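Working notes and card for the measuring cup part of the Climero kitchenware set. Last revised 2 April 2018. Earlier copies called this part "scoops"; the folder name was changed but some of the old file lists were not.

# Climero: dry measuring cups

## Summary

Climero is a collection of photographs and hand-written records of small kitchen measures, taken on ordinary household tables and benches. This part covers dry measuring cups with fixed handles. Spoons, jugs and scales are held in separate parts and are not described in this file.

| Field | Value |
|---|---|
| Part | cups |
| Records | 173 |
| Cup sets | 14 |
| Rooms | 15 |
| Record format | CSV, UTF-8, comma separated |
| Picture format | JPEG |
| Labelling language | English (Australian spelling) |

One record describes one arrangement of cups on one surface. An arrangement is whatever is on the surface when the picture is taken. If a cup is moved, the result is a new arrangement and gets its own record.

## Where the items come from

Sets were bought second-hand or lent by households in Jerovmont. Two of the lent sets have since gone back to their owners and can't be measured again. Their volumes in `sets.csv` are the final values.

Sets bought under the Åberg name are metal. Sets bought under the Prerodia name are a mix of metal and plastic, and the plastic ones have the volume moulded into the handle. No other makers are listed by name. Unmarked sets have `maker` left blank.

## Sizes

Australian metric cups are the reference:

- 1 cup = 250 mL
- 1/2 cup = 125 mL
- 1/3 cup = 83 mL (rounded)
- 1/4 cup = 62.5 mL

A US customary cup is smaller, near 237 mL, and several sets in the collection were made to that size. Use the `standard` column before comparing volumes between sets. Values are `metric`, `us` and `unknown`.

Volumes in `sets.csv` were found by filling each cup with water to the brim, levelling with a straight edge and weighing the contents. Each cup was filled three times and the middle value kept. Where the measured volume differs from the stamped volume, both are given.

## Files

```
cups/
 README.md
 sets.csv
 arrangements.csv
 surfaces.csv
 pictures/
```

`sets.csv` has one row per cup. `arrangements.csv` has one row per arrangement. `surfaces.csv` has one row per table or bench, with finish and colour.

### Columns in arrangements.csv

| Column | Type | Notes |
|---|---|---|
| `arr_id` | text | Unique within this part |
| `surface_id` | text | Joins to `surfaces.csv` |
| `n_cups` | integer | Cups on the surface |
| `layout` | text | See below |
| `nested` | yes/no | `yes` if any cup sits inside another |
| `opening` | text | `up`, `down`, `side` or `mixed` |
| `glare` | text | `none`, `rim`, `surface` or `both` |
| `remarks` | text | Free text, may be blank |

## Layout terms

**Row.** Cups in a line, in any size order. A slight bend in the line is allowed.

**Stack.** Cups nested, handles together or fanned out. Always has `nested = yes`.

**Spread.** Cups placed well apart, with a clear gap of more than one large cup's width between neighbours.

**Cluster.** Cups close together with no line or order to them. Gaps may be small or absent. Handles can point in any direction. Size order is not considered.

If a layout could be read as either row or cluster, use cluster.

## Labelling rules

1. Count every cup on the surface, including any that are partly hidden. Loose handles and ring clips are not counted.
2. Judge size relative to the other cups in the same arrangement, using `small`, `medium` and `large`. Two cups may share a size label. Don't guess the stamped volume from a picture.
3. Record handle direction as seen by the viewer: left, right, toward the front, toward the back, or a combination. Handle direction is taken from the bowl outward to the tip.
4. Record highlights on the metal as `rim` glare. Record reflections on the table itself as `surface` glare. If both are present, use `both`.
5. Leave the contents field blank unless food is plainly visible. A dark interior on a metal cup is normally shadow and is not a content label.

The picture that follows is a cluster of four metal cups, all open side up, on a dark brown wooden table. The largest cup is in the middle with its handle to the left. The reflection on the tabletop and the bright edges of the cups make it `glare = both`.

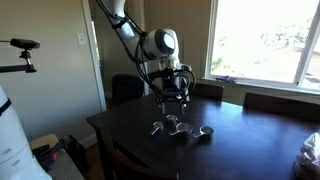 ## Known problems

- Dark, smooth tabletops are over-represented. Pale benches make up 40 of the records.
- Shiny cups on dark surfaces are hard to outline. The near rim is usually clear, but the far wall can merge with the inside of the bowl.
- Thin handles were missed in the first labelling pass and added in July. A few may still be absent, mostly in stacks.
- `size` was once a number from 1 to 4. It was converted to words, and medium cups in five-cup sets were merged in the process. The old values were not kept.
- Plastic cups have no useful `rim` glare. The column is filled as `none` for these, even where there is a faint shine.

## Suggested use

The part is suited to counting, relative size, handle direction and layout. It is a poor fit for reading stamped text, as the stamps are on the handles and are seldom legible at the supplied size. It should not be used to estimate volume from pictures alone.

## Changes still to be made

- Add table height to `surfaces.csv`.
- Recheck `standard` for the unmarked sets.
- Replace "scoops" with "cups" in the remaining file lists.
- Split `remarks` into remarks on the cups and remarks on the surface.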